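Charoen Kaewmanee
Mon 2 January

New year, same question in my inbox, so I'm going to answer it in one long rambling thread and then point people here until July. The question is: "You work with these things, so when can I buy a robot that does my chores?" Get a coffee, I'm not known for being brief.

First, where I'm coming from. I spent most of my working life on shop floors, packing and finishing mostly, and the last few years helping a small outfit called Zwane try out robot arms on the kind of jobs people do with their hands and don't think about. Wiping, sorting, putting the thing back where it goes. I'm not a scientist. I'm the fellow who knows what the job is supposed to look like when it's finished.

Short answer for those who only read this far: some chores, sort of, slowly, if you set everything up nicely for it. The long answer is more fun, and it has my mother-in-law's kitchen in it.

She lives in Clarnau, in an apartment with a galley kitchen so narrow that two people can't pass without one of them apologizing. When I started this work she asked me, very seriously, whether a robot could do her kitchen by the following Christmas. I said no. She said, "What about only the counter?" and I have been thinking about that ever since (it's a much better question than most of the ones I get at conferences!).

So take only the counter. Clearing a counter is maybe the first chore any of us were trusted with as kids. You pick up what's there, you decide where it lives, you wipe, you put back what belongs. Every one of those is easy for you and a whole project for a machine.

Picking up is the part that has come along the most. When I began, an arm would close its fingers on the air next to a mug with tremendous confidence. These days I see arms take hold of cups, sponges, spoons and folded cloths and do it well enough that visitors stop holding their breath. I really do find it lovely to watch, I'm not going to pretend to be jaded.

But then there are the awkward shapes. Anything long and thin with a heavy end wants to swing. Anything glossy plays tricks, since the shine moves when the arm moves, and a dark shiny thing is harder still. I've lost whole afternoons to dark shiny things.

And wood! I love wood, I have it all over my own house, but put a wooden thing on a wooden surface beside another wooden thing and see how you'd get on if you had to find the edges through a little camera that never stops moving. You and I do it with a lifetime of practice and a thumb.

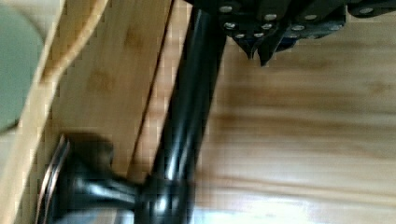

The other thing about close work is that the hand gets in its own way. When you reach behind the dish rack you're mostly going by feel, you stopped looking a while back. A lot of arms are still going mainly by looking, so once the fingers are between the camera and the job, they're guessing. There are good people putting a sense of touch into the fingertips and I think that's where the next big jump comes from. I've thought so for a while, so take it as an old man's hobbyhorse.

Somebody's bound to ask about the shop floor, so let me go there for a few posts. It's a different story, and a happier one in some ways.

There's a finishing shop I visit in Stokach that makes small wooden housewares. They have one arm that moves pieces from a tray to a sander and back to a tray. It's the same piece, the same tray and the same spot, all day long. It did 581 pieces on its best shift and the owner has that number written on the wall in marker, with a little star next to it. He's prouder of it than of his kids, and his kids are very nice.

Now, that's a chore being done by a machine, no question, and I'd never tell him otherwise. But ask the same arm to deal with a tray somebody set down crooked and you'll be over there straightening the tray. The woman on the next bench does it for it without looking up. I asked her once how often she does that in a day and she laughed at me.

I think about her a lot when people send me videos. In nearly every video there's a crooked tray that got straightened before the filming started. I don't say that to be mean. I've straightened plenty myself, and you do have to start somewhere.

Our own numbers, for the curious. At Zwane we ran a tidy-the-counter job 400 times with the same set of objects, and I was thrilled with how it went. Then a colleague from Grurkthorpe came by, swapped in the stuff from her own kitchen drawer, and I got a good deal less thrilled before lunch. It was the most useful morning of that whole year, and I've told her so, and she now brings a bag of drawer junk every time she visits.

People then ask me about money, so: one reader wrote that he'd happily pay 4000 dollars for something that would load and unload the dishwasher and nothing else. I believe him. I'd probably pay it too. I also think he'd be rinsing the plates, facing them all the same way, and standing there with his arms folded while it worked, and by the second week he'd be doing the forks himself.

Slow is a bigger deal than folks expect, by the way. I timed myself clearing the breakfast table and then watched an arm do a similar table. It can take up to 7 times as long as me, and I'm not quick, my knees are bad and I stop to read the paper. If it does the job while you sleep you may not care. If it does it while you want the table, you'll care very much.

What would I trust today in an ordinary home? Floors, with the machines people already have. Carrying something from one clear place to another clear place, fine. Wiping a flat surface with nothing on it, yes, I'd sit and let it do that. Folding towels, if you like towels folded at a very relaxed pace. Fitted sheets, no, but I can't do those either.

What wouldn't I trust? Anything with my grandmother's glasses. Anything near a hot stove with a child in the house. The drawer under the oven, where the lids live.

I should say something about the people who'll read this and worry about jobs, because you write to me too and I do read every one. At Stokach the arm took over the part of the work that was hurting people's wrists, and the crew was glad to see that part go. I've also been in shops where it was handled badly and folks found out from a delivery truck. The arm was the same make in both places. If your boss is thinking about one, ask to be in the room when it's tried out, and bring the worst tray you've got.

Coming back to my mother-in-law and her counter. I told her over the holidays that we'd got a bit closer. She wanted to know if it could move the toaster to clean the crumbs underneath. I said it could move the toaster. She said, "And the crumbs?" I said we were working on the crumbs. She gave me a dishcloth.

If you've got a chore you'd like me to put in front of an arm this year, reply with it and be specific. "Kitchen" is no use to me. "The jar lids that don't match any jars" is wonderful. I'll pick a handful and write up how they went, failures included, with too many words as usual.

Oh, and to the two people who already asked under the first post: no, I don't have one at home. I have a broom from the hardware store in Clarnau and a grandson who can be bribed.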